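# Two Arms, One Trash Bag: my planner project

I spent most of the semester on software I ended up calling Huvia, a small planner that sits between perception and two robot arms. The job sounds silly when I say it out loud: handle the plastic bag in a bedroom wastebasket. But bags are floppy and see-through, and they hate depth sensing, so there was plenty to write about!

## What the planner does

Each arm used to have its own little script with a timer. That was awful. Now there's one shared state machine (grip left, grip right, lift, release) and neither arm moves on until the other one reports in. The hardest state to get right was the shared one, with both grippers on the bag at the rim. 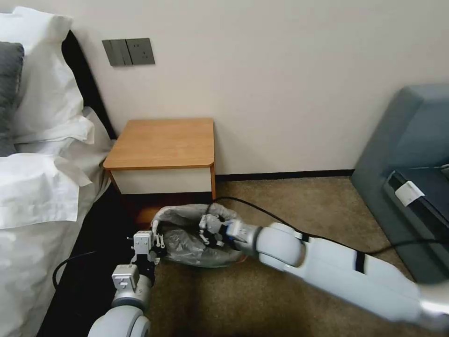 *Both grippers on the bag, one on each side of the wastebasket.*

I track the rim of the bin and pick grasp points from there, so I don't need a good outline of the plastic itself. The control loop runs every 15 ms, and the rim tracker only updates every 92 ms, so I had to hold the last good estimate in between. Took me forever to figure out that this was why the arms kept twitching.

## One-handed states

Sometimes only one gripper has the bag, and the planner has to be okay with that. I added a "holder" and a "helper" role, and either arm can take either one. With the left as holder, the right stays close to the bin and waits for a new grasp point.
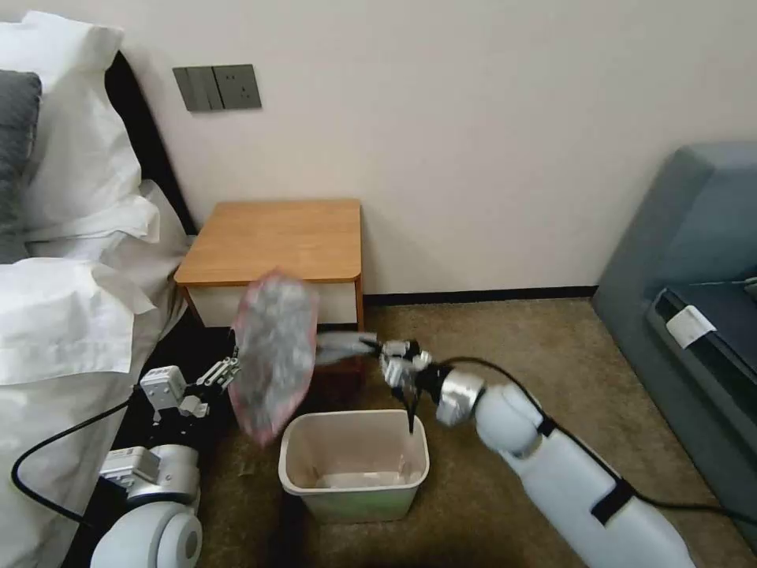

## Holding it with both arms

Once the bag is up, the two wrists get treated as one linked thing with a maximum distance between them. I borrowed the idea from the Clorthorpe notes we read in class, then loosened the limit by 12 mm. The nightstand and the bed go in as plain boxes for collision checks, and the sofa too. Cables aren't modeled at all (sorry, future me).

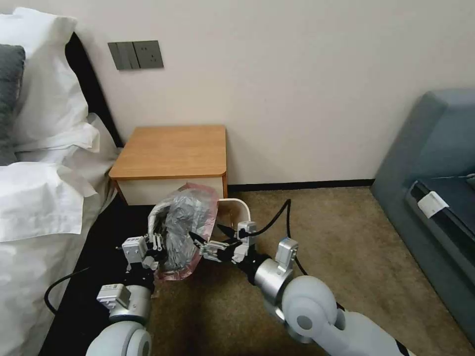 ## Logs and leftovers

I have almost 681 log files from the Novville lab machine, and my replay tool, Sjöberg, can step through any of them one state at a time. It still crashes if a log has no rim estimate in it. Next up is fixing that, plus a proper slack estimate for the bag, and I'd love to get rid of the last two hard-coded waits in the release state.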